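Flalholm Community Laundry — Working Group Minutes, August

Meeting opened at 11 a.m. Previous minutes accepted without change.

1. Water softener. Winitz quote received for replacement of the resin tank. Price holds for 12 weeks. Agreed to accept.

2. Dryer 2. Drum bearing still noisy. Withdrawn from use until the part arrives.

3. Linen intake. Dramani to supply roughly 1,000 tags. Whites to be tagged at the hem.

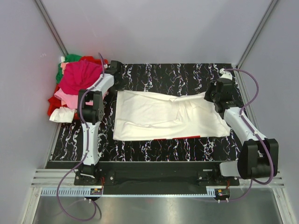

Winitz Plonden
Recording Secretary

4. Folding. White items to be laid flat and creases smoothed before folding. Carried.

Closed at 12 noon.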